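Zallmont Technical Evening School
Mechanisms 1 — Handout for Unit 4
Spur gears: teeth, hubs and shafts

Bring this sheet to the bench session along with your calipers. Pencil notes in the margins are encouraged!

Where we left off

Last unit was belts and pulleys, and a good few of you asked why we don't just use belts for everything. They're cheap and quiet, and they forgive a sloppy layout. But a smooth belt can slip, and once it slips you no longer know where your output shaft is. Gears fix that. Every tooth that goes by on one wheel is a tooth that goes by on the other, and that simple fact gives us clocks, lathes, printers and salad spinners. I think it's one of the loveliest ideas in the whole course.

What makes it a spur gear

A spur gear has straight teeth cut parallel to the shaft. Lay one flat on the bench and the teeth stand straight up and down all the way around the rim. Helical gears have slanted teeth, bevel gears are cut on a cone, and we'll get to both later in the term. For now, straight teeth and parallel shafts.

Words you need for this unit

Face — on our sheets, the big flat side of the wheel. Careful here: some textbooks use "face" for part of the tooth surface, and they use "face width" for the thickness of the gear at the rim. Check which one your book means.

Hub (or boss) — the thicker part in the middle that grips the shaft. A thin plastic wheel with no hub wobbles badly. A hub gives the shaft a longer hole to sit in, so the wheel runs truer.

Bore — the hole through the hub.

Pitch circle — an imaginary circle running through the teeth, a little way in from the tips. Two meshing gears behave like two smooth wheels touching at their pitch circles. Draw it dashed.

Module — pitch diameter in millimeters divided by the number of teeth. Two gears must have the same module to run together. Write this one on your hand if you have to.

Working a ratio

Ratio = teeth on the driven gear ÷ teeth on the driving gear.

Say the motor turns at 300 rpm and we want the output slower. Put a 21-tooth gear on the motor and an 84-tooth gear on the output. 84 ÷ 21 = 4, so the output shaft turns at 75 rpm. In return we get four times the torque, less whatever friction takes. Try stalling the output shaft with your fingers on the hand-cranked rig and then try the same thing on the input — the difference is wonderful, and no equation teaches it quite so well.

Now the spacing. Center distance = module × (teeth on gear one + teeth on gear two) ÷ 2. With module 1 and the pair above, that's 105 ÷ 2, or 52.5 mm between shaft centers. Leave a hair more for backlash. Plastic gears swell a little in a warm room, and a pair that spun freely in April may bind in August.

Fine teeth or coarse teeth?

For the same size of wheel, finer teeth mean more of them. You get smoother running and more choice of ratios, but each tooth is smaller and strips more easily. Coarse teeth shrug off rough handling and a bit of dirt. The Radonjić problem sheet has a good exercise on this, number 3, where you choose a module for a hand winch. Do it before you look at the answer.

At the bench

Work in pairs. Pick a gear from the Fomeck tray and do the following.

Mark one tooth with chalk and count around until you're back to it.
Measure the outside diameter across the tips. For standard teeth, module = outside diameter ÷ (teeth + 2).
Measure the shaft and the hub, and note how far the hub stands up from the face.
Spin the gear on its shaft and watch the rim from the side for wobble.
Sketch the gear from above, pitch circle dashed, and label hub, face and shaft.

Reading for next time: the Zuma notes on gear trains, first half only. We'll start with idler gears, which change the direction of rotation and leave the overall ratio alone. Have a think about why.

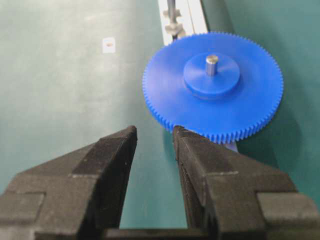
Fig. 1. Blue plastic gear with fine teeth, raised hub and metal shaft.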